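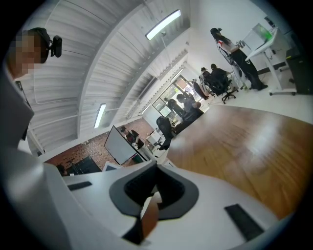

*The big wooden table at Lilis.*

I stopped using a budgeting app in August and went back to paper. A couple of readers asked how that went, so I am writing it down while I still remember the early part.

The app was called Firel. I used it for years and it worked fine. It pulled in every purchase, guessed a category, and made a pie chart. The trouble was that I never looked at the pie chart until the month was over, and by then the money was gone. I would feel bad for an evening and then do the same thing the next month. When they raised the price I let it lapse.

What I use now is a plain ruled notebook. Each month gets a spread. On the left page I write what has to be paid: rent, power, phone, car insurance, the loan. On the right page I write everything else, one line per purchase, with the date, the place, and the amount. I keep a running total down the right margin in pencil. There are no categories. I tried categories for the first few weeks and spent too much time deciding whether dish soap was groceries.

I carry the receipts in my coat pocket and write them up at the end of the day. If I don't get a receipt, I put the amount in a note on my phone. I miss things. At the end of the first month the notebook and the bank disagreed by $31, and I went through both for most of an evening and never found it. I wrote "31, unknown" on its own line and moved on. I still think it might have been gas.

The first thing I noticed was groceries. I had always thought of myself as careful with food because I cook most nights. But I was going to Wong, the market by the bus stop, almost every day after work, and each trip was small enough to feel like nothing. Written out in a column it looked different. One month came to $395 for one person, and that didn't include lunches. A lot of it was things I already had. I found three open bags of rice in the cupboard.

So I changed how I shop. I go to the bigger store once a week with a list, and I allow myself one stop at Wong for whatever I forgot. I didn't set a target. The total dropped anyway, partly from the list and partly because I got tired of writing the word "Wong."

The second thing was subscriptions. I knew I had some. I didn't know I was paying for cloud storage twice, on two different email addresses, or that a crossword trial had turned into a yearly plan. Canceling took an afternoon. The storage one made me call a phone number and wait on hold, and then the man offered me half price, and I said no, and he offered it again.

Some of it has been annoying. I can't search the notebook. When the vacuum died I wanted to know when I'd bought it, and that was in the old app, which I can no longer open without paying. I had exported a file before I left, but it turned out to cover only the last year. If you are leaving any of these services, check the export before you close the account.

Paper is also bad at anything irregular. My car needed brakes in the fall and the shop at Skolow wanted $165 just for the front. That went on the right page with the coffee and the shampoo and made the whole month look like a disaster. I now keep a page at the back for things like that, with a small amount moved over each payday. It covered the new vacuum. It will not cover the rear brakes, which the shop says I should plan on by spring.

People have asked if it takes long. The daily part is a few minutes. The end of the month takes longer, perhaps an hour, and I like to do that part away from home, at a table with enough room to spread out the statements. At home I get up and start doing laundry.

I have not become a person who saves a great deal. My rent went up and that ate most of what I cut. The difference is that I know what is in the account without looking, usually to within a few dollars, and I've stopped getting the low balance text. I used to get it most months, always a day or 2 before payday.

A few practical notes for anyone who wants to try it:

- Use a pen for the entries and a pencil for the running total. The total will be wrong sometimes.
- Write down cash too, even vending machines.
- Put refunds on the same page as everything else, with a plus sign. I kept a separate page for them and forgot it existed.
- Buy a notebook that lies flat. My first one didn't and I gave up on it before the month was out.

The notebook I have now will run out in the early summer. I'm thinking of getting one with a pocket in the back for receipts, since the coat pocket won't work once it gets warm. If you use one you like, leave the name in the comments. I'd also like to hear how people with kids handle cash, because a friend asked me and I had no answer for her.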